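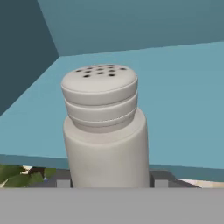

Call for participants: citizens' panel on how our region remembers its referendums

Cirkomis is looking for 30 people to join a citizens' panel on the history of public votes, and we would love to hear from you if you have ever argued about a ballot question at the dinner table, in a bus line or with a complete stranger.

The panel is part of Ilta, our two-year project on local democracy. We have been collecting leaflets, meeting minutes, letters to the editor and door hangers from past votes, going back to a fight over a toll bridge in 1802. The archive now holds 307 items and it is a joy to dig through (the insults in the old pamphlets are magnificent). What we don't have yet is a good sense of how people who live here now think this material should be shown, explained and argued with. A museum case with a small label can make a bitter vote look very settled. We'd like to hear from people who remember some of them as anything but!

What you would do

You would come to a series of evening meetings at the Stellivine building, starting in March. At each one we bring out part of the archive, you handle the copies, and then we talk in small groups. Before the second meeting we'll ask you to read a short packet at home. Toward the end, the panel writes a set of recommendations in its own words, and we print them as written, including any dissenting notes. Our exhibit team has agreed to reply to every recommendation in public - even the ones they don't like.

There will also be one longer session on the vote to merge the two school districts, which still gets people going. A trained moderator will run that one.

Who can apply

Anyone age 16 or over who lives in the region. You don't need to be registered to vote, and you don't need to be a citizen. You don't need to know any history either. We want people who voted yes, people who voted no, people who stayed home and people who were too young to be asked. If you've never set foot in an archive, please apply!

Current elected officials and paid campaign staff can't sit on this panel, but they are welcome at the public reading when the work is done.

What we offer

A payment for each meeting you attend, paid the same week. Travel costs on top of that. Supper, with vegetarian and halal dishes. Child care on site if you tell us ahead of time. The building has an elevator and a hearing loop, and packets come in large print on request. Interpreters can be booked for any meeting.

How places are filled

We will draw names by lot from everyone who applies, balanced by age and by part of the region. The draw is open to the public and takes place in the Ebrahimi Room on the ground floor. If your name isn't drawn, you can stay on the reserve list - people do drop out, and we often call on it.

How to apply

Pick up a form at the Stellivine front desk or ask us to mail you one. It asks for your name, age group, zip code and a few lines on a public vote that mattered to you, whether or not you took part. Spelling doesn't count and neither does which side you were on. Forms must reach us by June 10, 2021.

Questions are very welcome. Ask for Edith Valderrama, panel coordinator, at the front desk, or leave her a note there with your phone number and a good time to call.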